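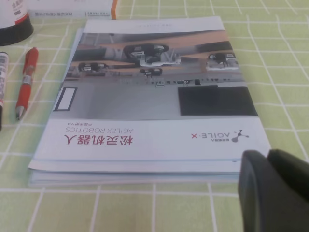
In September I always want to put my papers in order. I think it is left from the school years, when we covered the new books and wrote our names inside. Now I have no school books, but I have a table, and during the summer the table becomes a place where everything is put down "only for a moment".

This year I started after breakfast and I was not ready before 11 in the evening. I had planned two hours. The papers themselves are quick to sort, but I read them, and that takes the time.

First I took everything off and washed the tablecloth. It is the green one with the thin white lines, and I like it very much for this work. When I put a book along a line, it is straight, and when it is not straight I see it at once and it disturbs me until I go back and move it. Vilja says that I bought the cloth for this reason. I bought it because it was cheap, but perhaps she is a little right.

Then I made the heaps. My rule is simple: what I will read again, what I must give back, what goes to paper recycling. The first heap grows always too big. I had around 200 loose sheets, mostly old printed recipes and instructions for machines which I don't own any more (the Dridon kettle broke already in our previous flat, but its instructions have moved with us). Those were easy.

Brochures are more difficult for me. They are printed on nice paper and somebody has worked with the pictures, so it feels wrong to throw them away after one look. The one with the robots on the cover I have kept. The title is in Chinese, in strong red characters, and I can't read it, but I like the quiet grey and wood colours in the photo. Valtteri Vainio from my old course reads a little Chinese, so I will show it to him when he visits. A travel catalogue and two seed lists went away without any sadness.

Books I don't throw. I only decide which ones may stay on the table and which ones go back to the shelf in the hall. The shelf is a Prins, second hand, and its middle board bends, so the heavy books must be at the ends. I forget this every year and put them first in the middle.

On the table I tried different places for the books. If they stand, they fall when I pull one out, so now they lie flat. The dark blue one is under the red one, because the red one is smaller in my hands and I take it more often. The white book with orange edges got its own place further back. I noticed that I had put the red one face down, and then I spent a good while reading the small text on the back instead of cleaning.

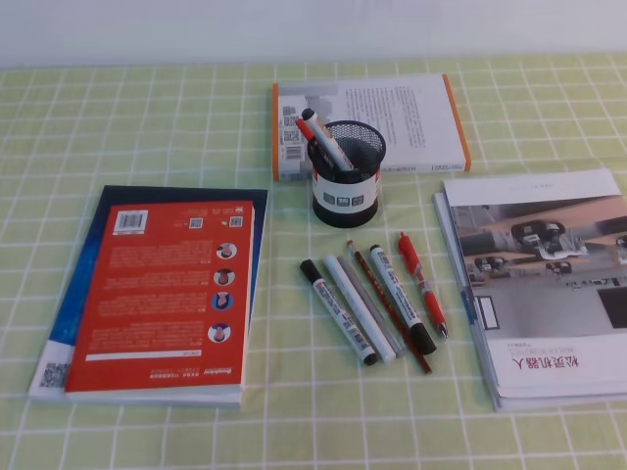 Books, pen holder and a few loose writing tools on the green cloth.

The pens I tested on the back of an old envelope. Those which did not write after the second try I put away, and I was strict with this, also with the Mutora pen I got from my aunt. It had not written since spring. Some writing tools I leave lying beside the holder, because if everything is inside I start to look for a pencil and end up taking all of them out.

There is still one drawer. It has rubber bands, old keys, a Gumgate eraser which has become hard like stone, and a notebook of 400 pages where I have used only the first four. I opened it, looked and closed it again. It can wait for a rainy evening, and we have plenty of them coming.

If somebody has a good way to keep brochures and thin booklets, please write it in the comments. I have tried a box, and they bend in the box. I have tried a ring folder too, but I don't like to make holes in them. Vilja Mustonen, if you read this: your cookery book was in the second heap, and you will get it back next week.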